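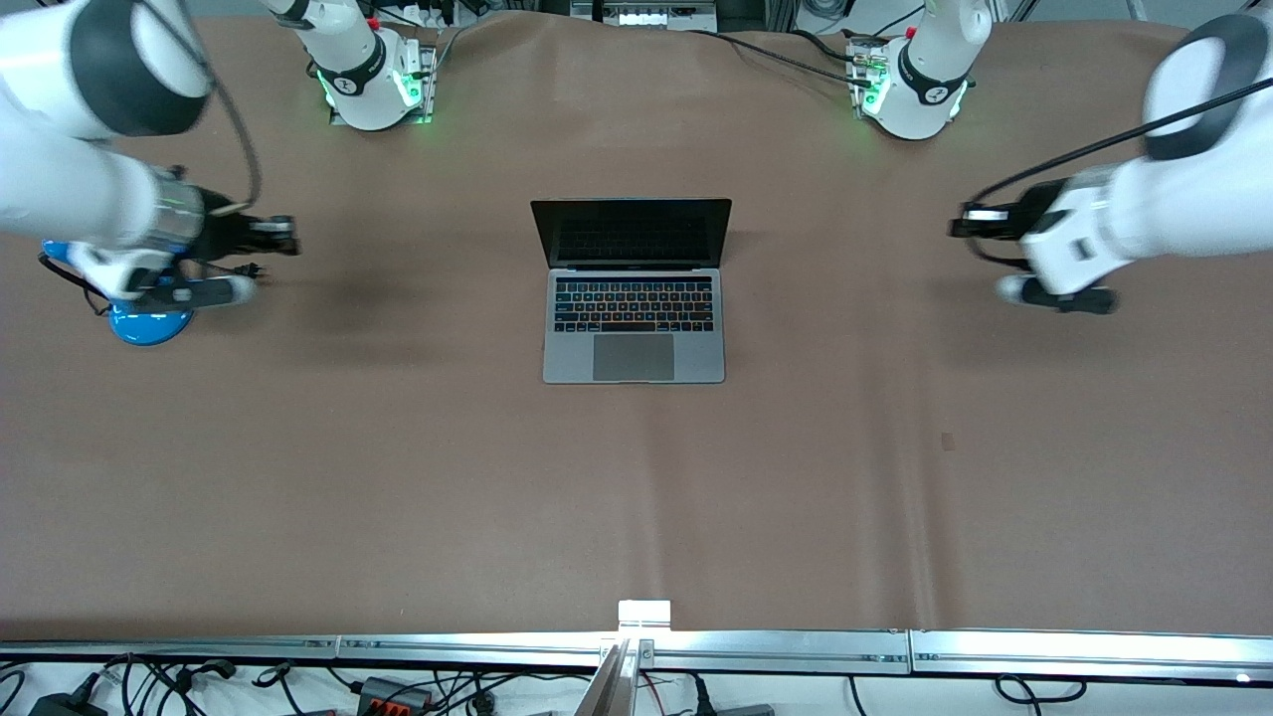 电脑,黑着屏,摆在桌上

Mornance 看完了。昨晚两点多看完的,今天上班一整天脑子里都是片尾那段管风琴。先记几笔,不然过两天就忘了,写得乱,见谅。

没看过的赶紧关掉,下面全是剧透。

先说大结局。134分钟。我看到时长的时候以为 Hutedow 标错了,前面每集都不到一小时,突然来个电影长度的。结果没标错。前四十分钟我是真的坐不住,又是码头又是冷库,弟弟在那儿一箱一箱搬鱼,镜头就那么杵着。我中间去倒了杯水,回来还在搬。然后姐姐推门进来,说了一句“妈的钥匙你放哪儿了”,我一下就精神了。第二季第三集她问过一模一样的话,当时弟弟说扔河里了。这次他没吭声,从工作服里掏出来搁在秤上。

秤还跳了个数。

就这个镜头,我倒回去看了好几遍。群里有人说太刻意,秤那个特写没必要。我觉得有必要啊,他们家五季都在算帐,谁欠谁的,谁多出了一份丧葬费,谁寄回来的钱谁没收到。最后钥匙搁在秤上,行了,不用说话了。

导演还是 Ottmar Haberkorn。这人第一季只拍了开头两集,后来换人,第三季烂成那样(养老院那条线,我至今不想提),第四季后半他回来,一下子就对味了。他拍吃饭拍得特别好。一家人吃饭没人看对方,都盯着锅。我家也这样,我妈还特别爱在吃饭的时候宣布事情,宣布完了自己先夹菜,剩我们几个在那儿愣着。

好,不满意的地方也说。

神父那条线呢?第四季结尾他明明看见了那封信,还叠好放进抽屉,给了好长一个镜头。第五季他就出来两回,一回主持葬礼,一回买土豆。买土豆!我一直等他开口,等到片尾字幕都没等到。论坛上有人贴长文分析,说土豆那场戏他多付了钱不要找零,就是交代了。我看了三遍没看出来他不要找零,镜头切走了呀。

还有邻居家的女儿,名字都换了。前面叫莉娜后面叫莱娜,字幕组说原声就是这样。搞不懂。

配乐满分。第五季几乎没有弦乐了,全是管风琴和一种像敲水管的声音,听久了耳朵有点木。片尾那段从很低的一个音开始,往上走一点又掉下来,走一点又掉下来,最后停在一个你觉得还没完的地方。我昨晚戴着耳机听完,摘下来,楼上洗衣机在甩干,居然是同一个调。
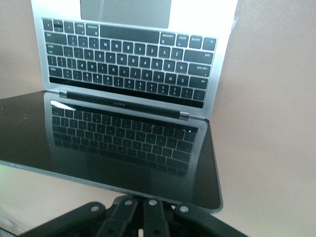
第70期

接着写。吃了碗面回来的。

上个月去 Çınar 看了前两集的大银幕放映,一直说要写,一直没写,干脆也塞在这篇里。Çınar 就是老电影院那条街往里拐的那个小厅,原来放纪录片的,200个座,那天坐了一多半吧,我在倒数第二排。票价70,比我想的贵,不过送一张 Drokutmont 的手绘地图,就是剧里那个镇。地图画得很细,鱼市、冷库、姐姐租的那间二楼、河边那个永远修不好的护栏,都标了。我回家对着剧看,发现有个地方对不上:第一季里弟弟从教堂走到鱼市是下坡,地图上鱼市在高处。这种事只有我会在意。贴冰箱上了。

大银幕跟家里看完全两回事。第一集开头那场雾,在家看就是一片灰,我一直以为是片源的问题,还在网上抱怨过码率。在 Çınar 看,雾里头有层次的,能看见有个人一直站在那儿,站到雾散。是妈妈!!第一集第一个镜头她就在。我追了五季,写过那么多篇,从来没看见她。我旁边的姑娘小声“啊”了一下,我猜她也是头一回看见。

然后第二集,声音。厨房那场吵架,家里电视只能听见吵架,影院里能听见隔壁屋收音机一直在报潮汐。报到涨潮的时间,姐姐摔门走了。后面谁出事、几点出事,那会儿就报过了。回家我翻出来对,差了十来分钟,可能是我听错,也可能就是差这么多。

映后有个交流,主持的人问大家最喜欢哪一季。举手的基本都是第二季,我举的第四,孤零零。第四季慢是慢,但是有冬天那一集啊,整集停电,全家挤在一间屋里,讲外公以前的事,每个人讲的外公都不一样。没有配乐,连插曲都没有。我当时看完给我哥打了个电话,我们俩平时不怎么打电话的。他问我什么事,我说没事,他说哦。然后聊了会儿他家阳台漏水。

有位大叔站起来说,这剧不该拍第五季,第四季停在停电那儿正好。说实话我当时也这么想。第五季没看之前我很抗拒,三月份就上线了,我拖到现在。怕它烂。第三季伤过我一次。

现在看完了,还是高兴它拍了。单为那把钥匙也值。

下面是零碎,想到哪写到哪。

剧本集出了,640页,我在书店翻了翻,没买,太沉,而且是从第三季开始收的,前两季另一本,哪有这么出的。翻到停电那集,剧本上外公的故事只有几行,写着“演员自由发挥”。那就是说那些外公都是演员自己编的?还是讲的自己家的?要是有谁看过访谈麻烦留言告诉我一声,我找了一晚上没找到。

姐姐那件绿毛衣,第一季穿到第五季,袖口越来越短。我一开始以为是缩水,后来想可能是换过几件。大结局里穿着它的是弟弟的女儿。没人提这件事,就穿着,跑过去了。我又是倒回去看了两遍才敢确定。

Hutedow 的片头跳过键,求求了,能不能别默认自动跳。第五季每一集的片头都不一样,河里的水位在变,我看到第四集才发现,前面全给我跳了。得回去补。

字幕也说一句。“Drokutmont”第一季翻译成“德罗库特山”,第二季变成“德罗科蒙”,第五季干脆不翻了,写原文。镇子在河口,平的,哪来的山。前面地图那段我又想了想,坡肯定是有一点的,但是叫山就过份了。

有朋友问入坑从哪看。从头看。第三季可以开倍速,养老院那几集知道个大概就行,但最后一集别快进,妈妈在车站那段后面要用。要是前两集看不进去就算了,它后面也是这个速度,不会突然变快的。不用硬看。

下回想写写这几年看过的大结局,攒了个单子,有几部现在想起来还生气。不知道什么时候能写,五月事多,单位搬楼,东西还一样没收。

哦对了,Çınar 说下个月可能放停电那集,要是真放我还去。70就70。有一起的吗,留言,我想坐前面一点,上回倒数第二排前头有个特别高的,下半截字幕都是我猜的。

先这样,睡了。片头明天开始补。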